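Home-built cutlery arm gets its spoon lessons at the kitchen table

August 28, 2020

If you've been by the Braratora workshop since March you've probably walked around the thing on the back bench with the towel over it. That's Mureo, and it belongs to Heino Jankauskaitė, and it's supposed to put cutlery away. I've been bugging Heino for an update for ages and this week I finally got one (plus tea, plus a turn with the grippers, more on that in a minute).

Quick recap for anyone who missed the spring open night. Mureo is a small arm on a plywood base, meant to stand next to a sink and move spoons and chopsticks from the counter into a holder. The base and the shoulder joint were done at Braratora, the wiring was done at home, and then redone at home after the first wiring made the elbow twitch every time the fridge kicked in. Heino is very good-humored about the fridge thing. I would not have been!

What's new is how it's going to learn. The first version ran on typed-in positions, so you had to put the spoon in exactly the right spot and then hope. I saw that version at the open night and it picked up a teaspoon beautifully and then, on the second go, pinched the air an inch to the left and carried the air over to the holder with great care. Everyone clapped anyway.

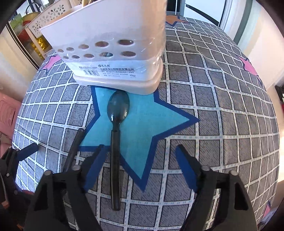
So the typed-in positions are out. The new plan is to show Mureo what a person does, over and over, using grippers you hold in your hand with a camera riding along, and let the software work out the moves from the recordings. The goal for the first round is 3,000 recordings. When I turned up the tally on the fridge door said 469, in green marker, and Heino updated it twice while I was there, which felt like being at a very slow telethon.

The recordings get done at home, on the table in the kitchen. I asked why not at the workshop, where there's a proper bench and better chairs, and the answer was that Mureo is going to live in a kitchen and had better get used to one. Fair enough. There was also something about the workshop lights that I wrote down and now can't read.

I'd pictured a lab setup and got a kitchen, with the kettle going. You take a gripper, you squeeze, the fingers close, and within a minute or so your brain more or less accepts that this is your hand now. My first few tries were awful. I dropped a chopstick on the floor and had to crawl under the table for it, and Heino said to keep the recording running until I was back up, then throw it out.

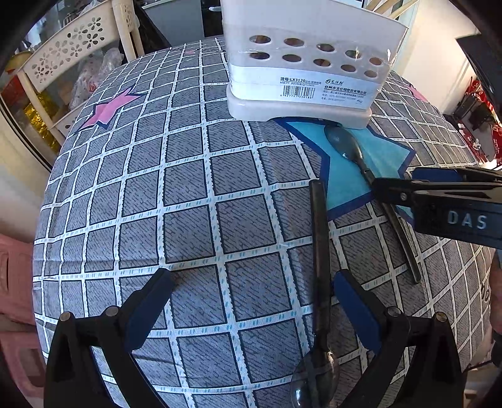
Spoons are harder than I thought, and I say that as someone who has used one every day of my life. They rock when you touch them and then slide off on you just as you close up. The mix Heino has picked doesn't make it any easier, either: there's a stainless steel one with a long dark handle, and another with a clear plastic bowl, and to a camera a clear bowl over a busy pattern must be pretty close to no bowl at all. I asked whether it wouldn't be kinder to start with the steel one. Apparently kind is not the idea. The wooden chopsticks in the holder get their turn too, and those I found much easier to grab and much harder to aim.

You can do it alone with a single gripper, but the two-person sessions go quicker. One of you works and the other tidies up the table for the next try, or you each have a gripper and pass things across. We did a few where I picked up and Heino took over, and we got into a nice rhythm until we both started laughing, and then those had to go as well.

The bit that surprised me is how much gets thrown away. Anything where you hesitate too long, anything where a sleeve gets in front of the camera, anything where you help out with your free hand (I did this constantly, without noticing). Heino goes through the files in the evening and is pretty strict. The mess, on the other hand, is welcome. Things lying across each other, things half under other things, a handle you can't get at without moving something else first, all of that stays in. A real kitchen counter after dinner is never lined up in rows, so the plan is that the tidy layouts come first and the tangles take over as the numbers go up.
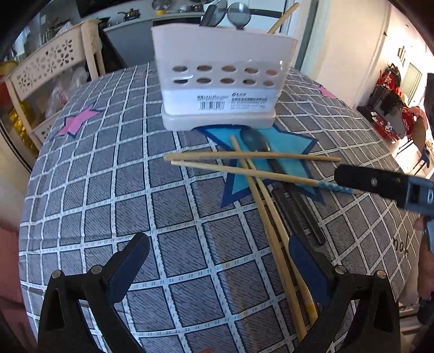 WORKSHOP NEWS

The software side is being done with Haddad, who most of you know from the soldering evenings and who has been lending a computer with a decent graphics card in it. The two of them meet at Braratora once the files are sorted, copy everything over, start the training and go get noodles. The first test will be at 1,000 recordings, so a third of the way along, and they're both careful not to promise anything. Haddad's guess is that it'll manage a single spoon lying on its own and get stuck on anything with a chopstick over it. Heino's guess is a bit sunnier. I've put my money (well, a coffee) on Haddad.

There's also a hardware job still open. Mureo's own gripper needs new fingers so they match the hand-held ones, same shape and same soft pads, or else what it learns on the table won't fit what it has at the end of its arm. The first pair came off the workshop printer a little short. The second pair is the right length but the screw holes are tight, and somebody has walked off with the small reamer — if it's in your toolbox, please just put it back in the drawer, no questions asked.

I asked about money, as I always do, and got a shrug. The motors came from the swap shelf and from a camera slider that didn't work any more, and the base is an old shelf. The most expensive thing so far has been storage. Video eats up drives at a shocking rate, and Heino is now on drive number 2 with that one filling up as well.

One more thing from the table before I forget. I was told to vary where I stood, and I didn't, because I'd found a comfy spot next to the counter and wanted to stay in it. After a while Heino quietly moved my tea to the other side of the table. I moved.

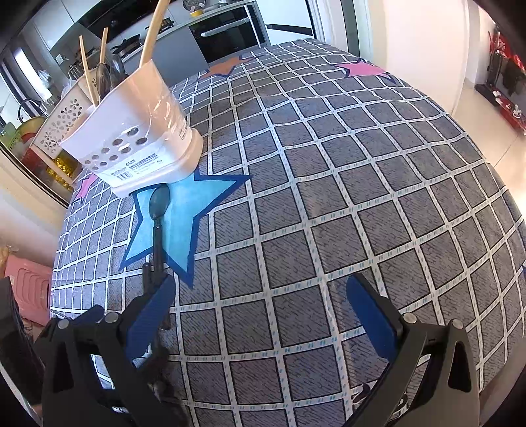 Spoon on the blue star, handle toward the gripper, utensil holder still in its plastic film.

If you'd like to help, Heino is looking for more hands, and left-handed people in particular, as everyone so far has been right-handed and it probably shows in the recordings. You don't need to know anything about robots. You do need some patience and short sleeves. Sessions run an hour or so and there's a sign-up sheet on the corkboard at Braratora, next to the laser cutter schedule. Put down a phone number that works, please, two of the last ones didn't.

Spare cutlery is welcome too, as long as it's clean and you don't want it back. Odd shapes are great. Heino has asked for soup spoons and anything with a very thin handle, and has asked me to say no knives, at least until the arm can be trusted not to fling things. I brought over a couple of ice cream spoons from my own drawer and they've gone in the box for the second round.

The plan is to bring Mureo to the Plindgate repair day once the new fingers are on, spoon holder and all, and let people have a go at messing up the table in front of it. No date for that yet. I'll post it in this column when I get one, along with the result of the first test and who owes whom a coffee.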